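3. Stomach illness after the Lutbridge youth football tournament: setting, methods and first results

3.1 Setting

Tournament held in June at the Yadav Ground, on the edge of Lutbridge. 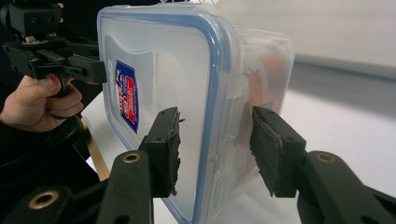

Two days, 17 teams, 400 players registered. Gate figure for the whole weekend was 3000, which includes players' families and people who came for the final only. One entrance, one set of toilets behind the main stand, a second portable set by the far pitches. Players changed at home or in cars mostly, as the changing rooms were being used for kit.

The first reports of vomiting came from Prellov, whose under-12 side had gone home early on the second day. The club secretary rang the organisers in the evening. By the next morning three more clubs had reported the same thing, and the organisers put a message out through Ditora, the booking app that all clubs had used to register. The message asked anyone who had been unwell to fill in a form. We were asked to help after that, so the first form is not ours and some of its wording is poor. See 3.4.

3.2 Questionnaire

A second, longer form went out through Ditora once we had agreed the questions. It asked when the person arrived and left, which pitches they used or stood at, where they ate, what they drank from, which toilets they used, and whether anyone at home had been ill in the week before. Illness was asked for in plain words (being sick, runny poo, tummy pain, fever) because parents were filling it in for most of the players. A case was anyone who was sick or had diarrhoea within three days of leaving the ground. People who were already unwell on arrival were left out of the case count but kept in a seperate list, as they matter for the question of where it came from.

We had 297 usable replies. Replies were counted as usable if they gave an arrival time and answered the illness question, whatever else was missing. Duplicate forms (two parents, same child) were merged and the earlier one kept where the two disagreed. This happened more than we expected with onset times – one parent remembers the evening, the other the middle of the night.

3.3 What people shared

The original idea was a single food source. The burger van was the obvious suspect and was blamed on the parents' group chats before anybody had asked a question. We found little to support this. Plenty of cases had eaten nothing from the van. Several teams with no cases had eaten there on both days. Environmental health had visited already and their own work is reported elsewhere, so we say no more on the van.

Team food was harder to sort out. Most squads brought their own, packed at home by one or two parents, and handed it round between matches from lidded plastic boxes (general type in Figure 1). Fruit, sandwiches, bits of cake. Hands in and out of the same box, twenty minutes after a game, with no running water nearby. The form had asked "did you eat team food" with a yes or no, and nearly every player said yes, ill or well. So the question tells us nothing. It should have asked who served it, whether with tongs or fingers, and whether it was the team's own or somebody else's. Food was certainly swapped between teams on neighbouring pitches.

Water bottles are the other candidate. Some squads had named bottles, some had a crate of team bottles filled from a tap and used by whoever was nearest. Cases were reported from both sorts of squad but more often from those with the crate. The difference held up when we looked at players only, and again when we left out Prellov, where one family accounts for several of the replies. Goalkeepers did a little better than outfield players. Small numbers, and they tend to keep their own bottle in the goal.

Toilets. Those using the portable set by the far pitches were more likely to be ill than those using the block behind the stand. But far pitches means younger age groups, and younger age groups means more sharing, so the two can't be pulled apart with what we have. Soap ran out in the portable set some time on the first afternoon. Accounts differ on when, and on wether it was ever refilled.

3.4 Problems with the data

Several, and they should be read before the results are quoted anywhere.

Families with an ill child had more reason to reply. The share of cases among replies is therefore almost certainly too high and should not be applied to everybody who came through the gate. We have not given an attack rate for spectators at all.

The first form said "food poisoning" in its title. People who filled that in and then filled in ours may well have thought harder about what they ate than about anything else. Bottles and toilets were probably under-reported as a result. No way to correct for this now.

Very few samples. Most families had not contacted a doctor and were better before the second form arrived. The results we were told about would fit norovirus, and so would the timing and the short illness, but most of the cases here rest on symptoms alone.

Recall of pitch numbers was bad. The pitches were renumbered overnight after one was taken out of use with a waterlogged corner, and replies mix up old and new numbers. Where the team name was given we used the fixture list instead.

3.5 Reading of the results

Onset times are spread over more than a day, with a first hump from squads that played on the far pitches on the opening morning and a later, flatter one from everyone else. A single bad batch of food would normally give something tighter. Our reading is person-to-person spread with shared bottles and hands doing most of the work, probably started by one or more children who were already unwell when they arrived. The separate list from 3.2 has a few such children, from different clubs. We have not tried to narrow it further and don't think the data would bear it.

Advice sent to the organisers for next season was short. Named bottles only. Anyone sick in the previous two days stays at home, with the squad place held and no fee lost – parents had told us the fee was one reason for bringing a poorly child along. Soap checked at midday at both toilet sets. Team food served by one adult with clean hands. Whether clubs will follow the food one we are less sure.

Figure 1. Clear plastic food box with blue sealing rim.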